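Rekwood Adult Education
Household Skills, Course 2: Clothing and Fabric Care
Handout for Session 4: Picking Up, Sorting and Putting Away Clothes
Instructor: Kaisu Aaltonen
Revised July 21, 2018

Bring this handout to class along with the sorting sheet from Session 3. If you missed Session 3, Ilari Manninen has spare copies at the front desk.

4.1 What the session covers

Last time we went through care labels and water temperatures. This session backs up a step, to the clothes before they get anywhere near the washer. Most of the work in a household wardrobe is moving things from where they were dropped to where they belong, and deciding on the way whether each one is clean, dirty, or somewhere in the middle.

We will spend the first half on sorting and the second half on folding. The folding part uses real garments, so bring a T-shirt, a pair of pants and one item you find hard to fold. Jerseys, fitted sheets and hooded sweatshirts are all good choices.

4.2 Terms used in this handout

Drop spot: any surface that collects clothes without being meant for them. Chairs, ottomans, the end of the bed, the stair rail, the top of the dryer.

Rewear: a garment that has been worn but does not need washing yet.

Heap: clothing put down without being folded or hung. A heap may be one garment.

Home: the drawer, hook, shelf or hanger a garment goes back to.

Panel: a piece of fabric sewn into a garment, often in a second color.

4.3 Finding the drop spots

Walk through your home once, at the end of an ordinary day, and write down every place where clothes are lying. Do not tidy first. Start at the front door and go room by room in the order you would normally walk.

For each spot write the room, the piece of furniture, and what kind of clothes are there. "Living room, armchair, sweaters" is enough. Do the same walk again three days later and mark the spots that show up on both lists. Those are the ones we will work with.

Soft seats come up on almost every list. They are low, wide and close to where people sit down, and clothes do not slide off them the way they slide off a wooden chair. Last October's class had more ottomans and footstools on their lists than beds, which surprised me.

4.4 Picking up

Go to one drop spot at a time and finish it before going on to the next.

Pick up each garment by itself. Hold it at the shoulders or the waistband and let it hang. Shake it once. A garment that hangs open can be checked in a few seconds, and one that is bunched up cannot.

Check in this order: collar, underarms, cuffs, front, hem. Look under good light. Then smell the underarms. If you find a stain, lay the garment aside with the stain facing up so you do not have to look for it again at the sink.

Empty the pockets now. Tissues, coins and pens are much easier to deal with before the wash.

Look at what is underneath as well. Socks and small items get lost under larger ones, especially where a cushion meets the frame of a chair.

4.5 The four piles

Wash. Anything with a stain, a smell, or visible dirt. Also anything worn for exercise, whether or not it seems clean to you.

Rewear. Jeans, sweaters, jackets and other outer layers that passed the check. These go on hooks or over a hanger, never back in the drawer with clean clothes.

Home. Clean clothes that were taken out and not worn, or that came out of the dryer and stopped halfway.

Repair or out. Missing buttons, open seams, things nobody in the house wears. Keep a bag for these and empty it once a month.

If you cannot decide between Wash and Rewear, wash it. Do not start a fifth pile. A "maybe" pile turns into a new drop spot by the end of the week.

4.6 Sports jerseys and other printed tops

Several people asked for this section after the last course. Jerseys cause trouble at every stage. The fabric is often slippery or stretchy, the lettering is stiffer than the fabric around it, and many have two colors that need different care. 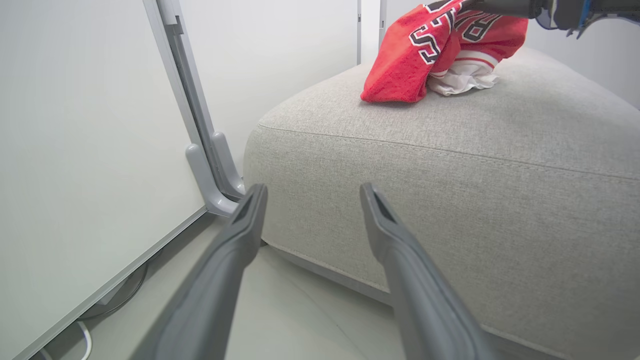

Figure 4.1. Red and white jersey in a heap on a light gray fabric ottoman.

Look at the lettering in Figure 4.1. It is black with a white outline, and it is partly folded over, so only pieces of it can be read. Folds across a print are worth correcting soon. If a printed top stays bunched up for days, the print can take a crease, and on older prints the crease can turn into a crack. Open the garment out, smooth the lettering flat with your palm, and then decide which pile it goes in.

The color question is the second one. Treat any red and white garment as a red garment until you have tested it. Dampen a corner on the inside, press a white cloth against it for a minute, and look at the cloth. If color has come off, wash the garment alone in cold water and take it out as soon as the cycle ends. Do not leave it sitting in the drum, where the red part rests against the white part.

For a printed jersey:

Turn it inside out before washing.
Use cold water and a short cycle.
Leave out fabric softener.
Hang it to dry, or lay it flat on a rack.
Do not iron over the lettering. If you have to iron, do it from the inside with a cloth in between.

4.7 Folding a jersey

Lay it face down on a table with the sleeves out to the sides. Smooth it from the neck down. Fold one side in toward the middle, then fold that sleeve back so it lies straight along the body. Repeat on the other side. Bring the hem up in one fold to just below the collar. If the lettering is large, try to place the fold above or below it. Turn the garment over so the print faces up.

Store printed tops in a short stack, no more than four or five high, with nothing heavy on them. If you have the space, hanging is better. Use a wide hanger, as thin wire ones leave marks at the shoulders.

4.8 The furniture underneath

A fabric seat that is used as a drop spot gets dirty faster than one that is only sat on. Body oil, deodorant and dye all move from clothes into upholstery, and pale fabric shows it first. Damp clothes are the worst. A wet swimsuit or a sweaty shirt left overnight can leave a ring.

Once the clothes are gone, vacuum the top and sides with the brush attachment. Go along the seams slowly, as lint and crumbs settle there. Do the lower edge near the floor too. For a dye mark, blot with a barely damp white cloth and do not rub. Check the tag for a cleaning code before using anything stronger than water. We covered the codes in Session 2 (W, S, WS and X).

4.9 Giving a drop spot something better

Clearing a spot once is easy. It fills again if the clothes have nowhere closer to go. For each spot that was on both of your lists, pick one change:

Put a hook within arm's reach of it.
Put an open basket beside it.
Move the piece of furniture.
Agree on a time of day when it gets cleared.

Hooks should be at shoulder height for the person who uses them. For children this means lower than you think. A basket should have no lid. We tried lids in an earlier course and the clothes ended up on top of them.

4.10 Homework for Session 5

1. Do both walks described in 4.3 and bring the two lists.
2. Clear one drop spot completely, using the four piles.
3. Make one change from 4.9 and keep it for a week. Write down what was on the spot each evening.
4. Practice the jersey fold until the lettering comes out flat and facing up.

Session 5 is on stains. Bring one stained garment that you do not mind losing, in a closed bag, with a note saying what the stain is and how old it is if you know. Questions before then can be left for me in the course folder at the front desk.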